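Spectacle lens coating

A spectacle lens coating is a thin layer, or a group of layers, which is put on the surface of an eyeglass lens to change how it reflects light, how easily it is scratched or how dirt holds on it. Most plastic lenses sold today have at least one coating. The word is also used for tints and mirror finishes, although a tint usually goes into the material of the lens and does not lie on top of it.

Background

Early spectacle lenses were made of glass and had no coating. Glass is hard and resists scratches well, but it is heavy and it can break. When plastic lenses became common, wearers got a lighter product with a much softer surface, and makers began to add a hard layer to protect it. Coatings against reflections were known before from cameras and other optical instruments, and came to ordinary eyeglasses later.

Types

Hard coating. This is a clear lacquer, usually based on silicon compounds. The lens is dipped in the liquid or the liquid is spread on it by spinning, and afterwards it is cured with heat or ultraviolet light. A hard coating makes scratches less likely but does not prevent all of them. Sand and metal dust can still mark the lens.

Anti-reflective coating. Several very thin layers with different refractive indexes are placed one over another. Light waves reflected from the borders between the layers partly cancel each other, so more light passes through the lens. The small reflection that remains is often green or blue, depending on the design. Wearers notice the effect mostly in night driving and in front of screens. Other people see the eyes of the wearer more clearly.

Water-repellent and oil-repellent coating. It is the outermost layer and is extremely thin. Water forms drops on it and runs off, and fingerprints are easier to wipe away. This layer wears down sooner than the others, especially if the lens is often rubbed dry.

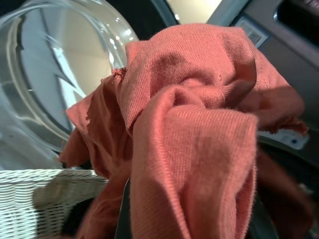

Production

In small workshops the hard coating is often applied on the same premises where the lens is ground. Anti-reflective layers need a vacuum chamber, and many opticians therefore order coated lenses from a larger laboratory. The lenses are cleaned, fixed in a round holder and placed in the chamber. Metal oxides are heated until they evaporate, and the vapor settles on the lens surface. One side is coated first, then the holder is turned for the other side.

The Starnach laboratory, a regional supplier to independent opticians, has 2 vacuum chambers and finishes 456 lenses on a normal working day. Its orders are highest in August, before the start of the school year. The Kamero workshop does only hard coating and sends the remaining work outside.

Testing

Adhesion is tested by cutting a fine grid into the coating, pressing adhesive tape on it and pulling the tape off. Resistance to rubbing is tested with a weighted pad which moves over the lens. In the Peltonen procedure the pad makes 2,000 strokes for a standard coating and 3,000 for a coating sold as premium. After this the haze of the lens is measured and compared with an untouched lens from the same batch.

Care

Dust should be rinsed off with lukewarm water before the lens is wiped. A drop of mild dish soap without lotion is suitable for grease. Paper towels and shirt fabric can scratch the surface – a clean microfiber cloth is preferred. Such cloths are washed without fabric softener, which leaves a film on the lens. High heat is harmful too. In a closed car or a sauna the plastic expands more than the coating, and a net of fine cracks may appear. This damage is called crazing and cannot be polished out.

Removal and recoating

Chemical removal of a damaged coating is possible in some cases, but the result is uncertain, and laboratories such as Cadar accept only lenses that were never mounted in a frame. For used eyeglasses, replacement of the lenses is the usual solution.

See also

Refractive index
Photochromic lens
Polarized lens

This page was last edited on Sunday, February 11, 2018.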